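Fasum Bin Kit: Frequently Asked Questions

Last updated November 2018

We get a lot of mail about the Fasum Bin Kit, and we love reading it. Charmaine Pillay and Tumelo Radebe went through the inbox and pulled out what people ask most. If your question is missing, write to us and we'll add it.

What is the Bin Kit?

It's a picking kit for people who already have a robot arm and want it to take mixed objects out of a metal bin. You get the two-finger gripper, the mounting plate, the bin, a box of practice objects, and the Galeck software that ties it all together. The arm is yours. We don't sell arms and we have no plans to.

Which arms does it work with?

Most mid-size six- and seven-axis arms. The mounting plate comes drilled with two bolt patterns, and if neither one matches yours we'll cut a plate to your drawing. That takes an extra week or so. Send us the flange drawing from your arm's manual before you order, please, and we'll tell you straight away if we see a problem.

Why is the bin metal? Wouldn't plastic be easier?

It would be easier on the gripper! But the bins people want to pick from at work are very often metal, with sloping sides, and they have dings and scratches that confuse a camera. We want you to hit those problems on your bench and not on the shop floor. The bin will get scuffed, and the software is tuned with scuffed bins in mind, so please don't repaint it.

What kinds of objects can it pick?

Blocks, fruit-sized rounds, small boxes, short tubes, and most things with two fairly parallel sides. Soft bags are hit or miss. Flat sheets lying on the bin floor are the hardest thing you can give it, and we're still working on those.
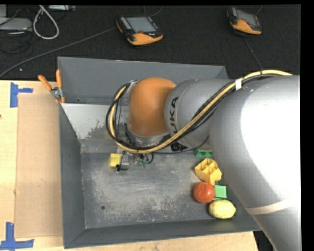

Corners are where it gets interesting. An object in the open middle of the bin can be approached from nearly any side, but push the same object up against a wall and the fingers have only one or two ways in. Galeck tries those first, and if none of them is safe it nudges the object toward the middle and looks again. Watching it do that for the first time made the whole office cheer (Tumelo still brings people over to see it).

How well does it do, really?

In our August run we made 1504 pick attempts with mixed objects, and 481 of those were on objects touching a wall or another object. We've put the full log on the downloads page, misses included, so you can look at the kind of object you care about. The misses are a good read. Most come from two objects sitting so close together that the software takes them for one.

Do I need to know how to program?

No, though it helps. You can set up a job by picking the bin, the drop spot and the gripper speed from menus. If you do write code, there's a plain Python interface, and people have built some wonderful things on it that we never thought of.

How long does setup take?

Plan on an afternoon. Bolting on the gripper is quick. Routing the hose and cables along the arm takes more patience than you'd expect, so give it the time it needs. Leave enough slack for the wrist to make its full turn, tie everything down, then run the arm slowly through its whole range and watch the loops. We've all pulled a connector out by rushing this part.

Can I move the bin once it's set up?

Yes, but you'll have to run the calibration again. A few strips of tape on the table to mark where things go will save you a lot of grief.

How does it compare with the Elider gripper?

We like the Elider! It's stronger, and for heavy parts we'd point you there. Ours has slimmer fingers, so it gets into tighter gaps. The Oláh cup is a third choice, great on smooth flat tops and not much use on anything bumpy.

What wears out?

Finger pads, mainly. The kit ships with 40 of them. Swap them in pairs.

Is there a manual on paper?

There is, all 328 pages of it, and Charmaine is very proud of the index. The PDF is free to download whether or not you own a kit.

Can I try it before buying?

Yes. We lend kits for two weeks, and you pay return shipping. Tell us which arm you have and what you'd like to pick.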